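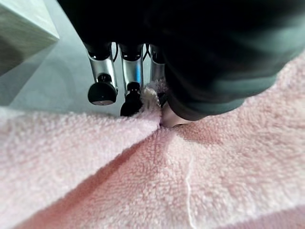 A fold in progress on the pink terry towel. The wrist camera rides a few inches behind the fingers.

Home | Features | Workshop | Projects | Back Issues

The Towel Problem

Last updated September 7, 2026

The first thing Fionnuala Egan wants to talk about is terry cloth. She has a robot taller than her kitchen counter, two arms on it, a wrist full of cabling she crimped herself, and she will get to all of that, but first she wants you to rub a towel between your finger and thumb and think about how many tiny loops you just touched.

"Every loop is a place to snag," she says. "And every loop is a place to hold on. I love it. I could do this for years."

She may well have to. The build is called Brosia, and it lives at Altevby, a shared workshop where members rent floor space by the month and pay into a common pot for solder, screws and coffee. Egan joined to fix a lathe. Then she met Aidan Ní Chonaill at the parts shelf (both of them were reaching for the same bag of bearings), and within a week they were sketching a gripper on the back of a delivery box. That box is still pinned up over her bench, coffee ring and all.

The plan was modest. They wanted a machine that could tidy up a bathroom counter: cap the toothpaste, put the brush back in the cup, fold the hand towel and hang it up again. Nothing heavy, nothing hot, nothing that moves on its own. How hard could it be?

They are now on the sixth version of the fingers. The early ones were bare metal and slid right off the cloth. Then came rubber that gripped so well it wouldn't let go, and for a while the robot walked its arm back with a washcloth hanging from it like a flag. The pads they use now are soft and pale, cast in a mold that Ní Chonaill cut one evening in June, and they give a little when they press. You can pinch one layer of towel and leave the layer under it alone, at least on a good day. On a bad day you get both layers and a lot of lint.

"I used to clean the fingertips when they looked dirty," Ní Chonaill says. "Now I clean them every single session, with tape, before I even say hello to anybody."

To practice, you need a bathroom, and it's much nicer if you don't have to share it with the landlord. So the two of them put together a corner for the purpose, with lavender-gray walls, a black baseboard and a real vanity. Egan is just as happy talking about the vanity as she is about the robot. She wanted stone veining on the top and a black faucet, because dark fittings and shiny surfaces are exactly what gives a vision system trouble, and plenty of people have them at home.

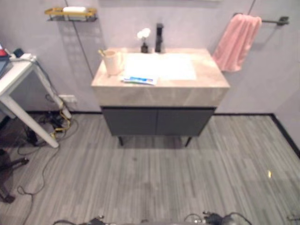 The practice vanity from the robot's side, toothpaste out and towel on its bar.

Watching it work is slow going, and I mean that as praise. The arm drifts in, stops, thinks it over and drifts a bit more. I caught myself leaning forward every time. When a tube of toothpaste gets picked up cleanly and set down where it belongs, you want to cheer, and I'm fairly sure I did!

The numbers are kept in a spiral notebook. So far there are 536 towel attempts in it, written up in two colors of ink, with remarks in the margins such as "corner curled again" and "beautiful, no idea why." Egan reads the second kind out loud with real delight. She and Ní Chonaill go back over those runs frame by frame, trying to work out what the hand did right. Often it comes down to the approach angle, which they now hold at 28 degrees for the first touch and let loosen after that.

The software side runs on a program they call Lynch, and it began life as a script for sorting photos. Ní Chonaill rewrote it so many times that almost none of the original is left. It takes what the head camera and the wrist camera see and has to decide which of them to believe when they disagree. From up high, the whole counter makes sense and the fingers are a guess. Down at the wrist, you get every thread and no idea where the sink went. Getting the handoff between the two to happen smoothly took most of the spring, and there's still a hitch in it that you can hear, a little double click from the elbow.

What's next? A damp towel. Egan brings it up with the look of someone about to open a present. Wet terry is heavier, it clings to itself, and all 536 entries in that notebook may turn out to be of limited use. 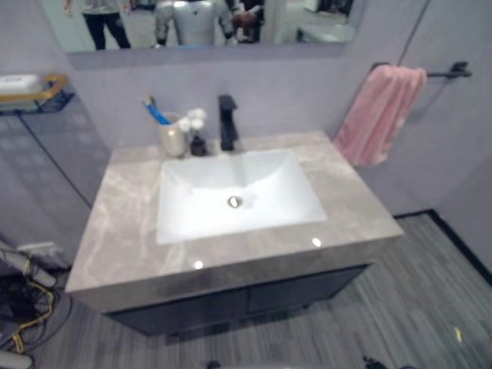
Rulden, who has the next bay over at Altevby, thinks they should leave water out of it for another year and teach the thing to handle a bath mat first, on the grounds that a mat is stiff enough to forgive a bad grip and big enough to show one. Egan heard him out and wrote "bath mat?" in the notebook, in the second color of ink. Then she went to look for the tape.

Related

Casting Soft Fingertips in a Kitchen Mold
Cable Routing for Small Arms, Part Two
80 Square Feet: Setting Up in a Shared Shop
Readers' Builds: The Sock Sorter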